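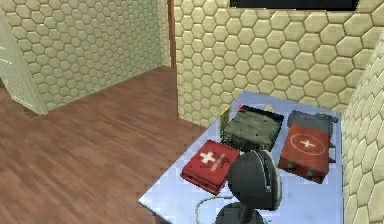

First aid at home: what people keep, where they keep it, and if they can find it

Project report, module 2, Health in the Community
Group: Grillow
Written up by Solange Masson (the others did the interviews and the tables, I did the typing)

Background

We wanted to do something on accidents in the home. Too big. Tutor said narrow it down, so we narrowed it to first aid kits, then to whether people know where theirs is. Seems a small question but it got bigger once we started asking.

Most teaching on first aid is about skills. How to do compressions, how to put someone in the recovery position, what to do with a burn. Much less on the boring bit before that, which is getting up, going to wherever the plasters are, and coming back with the right thing. At work there's usually a sign on the wall and a named person. At home there's neither. Someone bought a kit once, or got it with a car, and it went in a cupboard.

So our questions were:
What do people have?
Where is it?
Does everyone in the home know that?
When did anyone last look inside?

Method

Paper questionnaire plus an online one with the same questions. 121 people filled it in. We left paper copies at the Roussel library desk and the Folto cafe and put the link on our course page. Then visits to 20 homes out of the people who ticked the box saying we could come round. On the visit we asked one person to fetch the kit starting from the kitchen, and timed it on a phone. We didn't warn them which day it would be, only the week.

All done in November, which matters a bit (see problems).

We asked permission before opening anything. No names kept. If there were children in the house the adult did the fetching, ethics form said so.

We had planned to send out 500 paper copies but printing ran over what we were allowed and a lot of the first batch came out with page two upside down. We used those anyway and some people answered it upside down, fair play to them.

What people had

Three sorts of answer really.

Bought kits. Red or green case, plasters, a bandage or two, wipes, sometimes scissors. Most people with one of these had never changed anything in it apart from using up the plasters. The plasters always go first. Several kits we opened had every bandage still sealed and not one plaster left.

Home made ones. Old biscuit tin, sponge bag, a drawer. These were better stocked than we expected. People put in what they use, so lots of plasters, antiseptic cream, tweezers, painkillers, and not much for anything serious. The tins also collect things that aren't first aid. Batteries, birthday candles, a spare key.

Nothing, or "bits in the bathroom". This was common with students and people who had moved lately. One person told us they use kitchen roll and tape and it's been fine so far.

Some people had a kit in the car and counted that as the house one. We argued in the group over whether to allow it. Allowed in the end, if the car was parked at the house. If someone else has taken the car to work it's no use to you at all, but people hadn't thought of that and one woman went quite quiet when we said it.

Out of date stuff was everywhere. Wipes had dried out, cream had gone a funny colour, sticky tape that no longer stuck. We didn't tell anyone off. We did leave a leaflet.

Where they keep it

Kitchen and bathroom, mostly. Kitchen makes sense to us because thats where the cuts and burns happen. Bathroom is traditional but it has two problems. Steam gets into packets, and the door might be locked with somebody in there. That second one came up on an actual visit. Housemate was in the shower so our fetcher stood and waited, then shouted, then gave up. We recorded it as not found.

After that under the stairs, hall cupboard, top of a wardrobe, garage. Top of the wardrobe is because of small children and we do understand it, medicines have to be out of reach. But plasters and bandages don't need to be locked away like tablets do. Splitting them up would solve it - medicines high up, dressings low down where anyone can get at them. Hardly anybody does this.
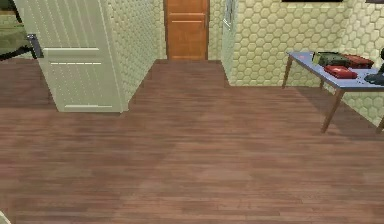
Route matters as well as the place. We hadn't planned to look at this and only started writing it down after the first few visits. A kit at the far end of the home, past doors that stick, past the pram and the shoes, takes a lot longer than the same kit would in a small flat with everything on one side. Rugs too. We'd like to have measured distances but only one of us had a tape measure and she wasn't on every visit.

The slow ones weren't slow because of walking though. They were slow because of looking. Typical pattern was the person goes confidently to a cupboard, opens it, it isn't there, says "it was here", opens the next one, starts taking things out. We've called this searching time in the tables. In the homes where the kit was found straight off, it nearly always lived on its own with nothing on top of it.

Who knows

Big gap here. In the questionnaire nearly everyone who had a kit said the other people at home knew where it was. On visits we asked a second person, when there was one, without the first person helping. Quite often they pointed somewhere different. In one house three adults gave three places and all of them were wrong, it had been lent to a neighbour in the summer.

Usually one person is the keeper. They buy it, fill it, know where it is. It's useful until the keeper is the one who's bleeding. We think this is our main finding even though it wasn't what we set out to ask.

Visitors and babysitters - almost no one had told them. A grandmother we spoke to at Folto said she brings her own when she minds the kids, in her handbag, and she doesnt trust anyone else's.

Opening it

Small section but worth having. Finding the case isn't the end of it. Some zips were stiff. Some hard cases had catches that need two hands, and if you've cut one hand that's a problem. We tried a few ourselves with one hand behind our backs. Soft pouches were easier on the whole but everything inside falls into the bottom. Hard cases keep things in place but you need to put it down on something flat to open it.

Labels also. Cases get put beside other cases. Tools, sewing, drill bits, the puncture kit. If they're much the same size and the cupboard is dark you pick up the wrong one. We saw this happen once, he came back with a sewing box, and to be fair it had scissors in it.

What we tried

With the homes that were willing we did one simple thing. Asked them to choose a place together, everyone present, and put the kit there and nothing else on top. We gave out a checklist with it, one side of paper. Vedetti pharmacy let us have a box of plasters and some gauze so people could top up (thank you to them). Then we phoned later and asked a different member of the household where it was.

Better answers than the first time. Not perfect. One family had already moved it to make room for Christmas things. We know that people who agree to a phone call are keener than most, so don't read to much into it.

Checklist as given out:

Plasters, mixed sizes
Sterile gauze pads
Rolled bandage
Triangular bandage
Tape that still sticks
Cleansing wipes, sealed
Disposable gloves
Blunt-ended scissors
Tweezers
Paper with doctor's number and any allergies
Small torch (our addition)

Medicines kept seperately and high up.

Problems with the project

People who answer a questionnaire about first aid kits likely care more than average about first aid kits. Can't get round that.

November is dark early, most visits were after 4 and a few people blamed the light. Maybe they're right. We should have done some in the daytime.

Timing on a phone isn't very exact, and two of us started the clock at different moments, one when she said "go" and one when the person stood up. We found this out too late. So we've only sorted visits into fast, slow and not found and left the seconds out.

Being watched makes people hurry, or laugh. A real accident would be different again.

Too many of our answers were from students. The library desk got more families but the paper copies were the upside down ones.

What we'd suggest

Keep it in the kitchen or the hall. On its own. Low enough for everyone, medicines somewhere else.
Tell the whole household and anyone who minds the children.
Open it twice a year, when the clocks change is an easy time to remember.
Replace plasters before anything else.
Practise opening it one handed.
If yours is in the car, get another for indoors.

For next year's group, if anyone carries this on, we'd go for fewer questions and more visits. The questionnaire told us what people believe about their homes and the visits told us something else. Also check the printing before you leave the print room.

Tables and the blank questionnaire are in the appendix, with the consent form. Question six was worded badly, please ignore it, we did.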